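3.2 Collection of cloth handling examples

Examples were gathered with the hand-held gripper at two sites, Zovham and Prestolton, beginning in August. Each operator worked at a tabletop and handled one piece of fabric per recording. Printed cloth was used alongside plain cloth, and household items were left near the work area. 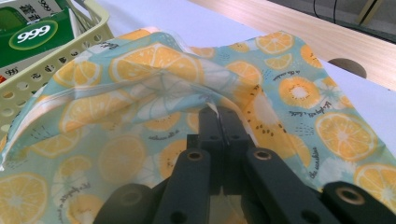
Figure 4. Grasping printed fabric with the hand-held gripper.

Operators were told to pinch a single fold and to begin again if the grasp was lost. In total, 2,500 recordings were kept for training and 300 were held out for testing. Recordings in which the jaws left the view for more than 11 consecutive images were removed.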